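Priltham Vibration Adapter Ring, Model 1262
Test equipment > Spacecraft > Adapters and fixtures

The Priltham ring sits between a small satellite and a shaker table, so that the satellite can be shaken the way a rocket would shake it. It is sold by Arellano as "launch-ready out of the crate". We stock it, and we think that line promises more than a ring can deliver. A ring on a shaker tells you how your spacecraft behaves on a ring on a shaker. Whether that has much to do with the top of a launch vehicle depends on how good your loads data is, and the ring can't help you with that.

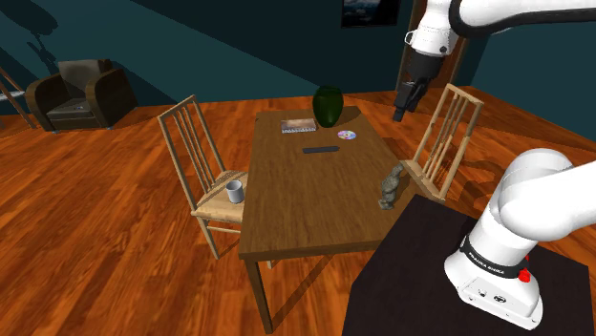
What you get

Aluminium alloy ring, machined in one piece
Bolt set and spare washers
Lifting eyes
Inspection sheet for your serial number
Foam-lined transit crate

What you don't get is the torque wrench shown in the maker's brochure. Nor do you get accelerometers, or the cable clips to keep them tidy. Ask for a price with these included before you compare it with anyone else's.

The maker rates the ring for a payload of up to 1000 kg. We would like to see the working behind that. The figure is for a load sitting dead centre and low down, and few satellites are built so obligingly. If yours is tall, or carries its tanks to one side, send us the mass and the height of the centre of gravity before ordering. We may well tell you to buy the heavier Zetitz ring, and we don't make any more money on that one.

The brochure also says the ring has "no resonances of concern". Of concern to whom? Every fixture rings somewhere. Run a bare-fixture survey first, keep the plot, and run it again after the last test of the campaign. If the two don't match, something has moved.

Fit and handling

The lower face matches the Poslow shaker head without a spacer. Other tables need an adapter plate, ordered separately, and the plate adds its own weight and its own flexing to the job. Clean both faces with a lint-free cloth. Tighten the bolts in a star pattern, going round twice. Don't reuse the washers, whatever the quick-start card says.

Customer comments

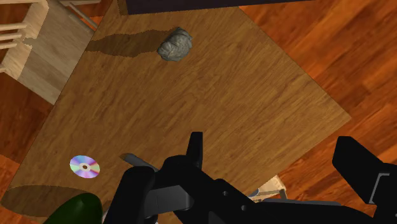

I think you're being hard on the rating. We ran ours close to the limit through a full sine and random campaign in February and the before and after surveys lay on top of each other. The crate is poor, though. One latch went on the first trip and the foam sheds everywhere, which is no fun at the door of a clean room.

Reply from the shop: Glad the surveys agreed. One campaign is one campaign, and we'd still ask for the working. The latch has been reported by other buyers and we now send a strap with each crate.

Ordering

Price on request. Made to order, and the lead time quoted by the maker has tended to slip, so don't book your shaker slot until the ring is in the building. Returns are accepted only if the bolt holes are unmarked.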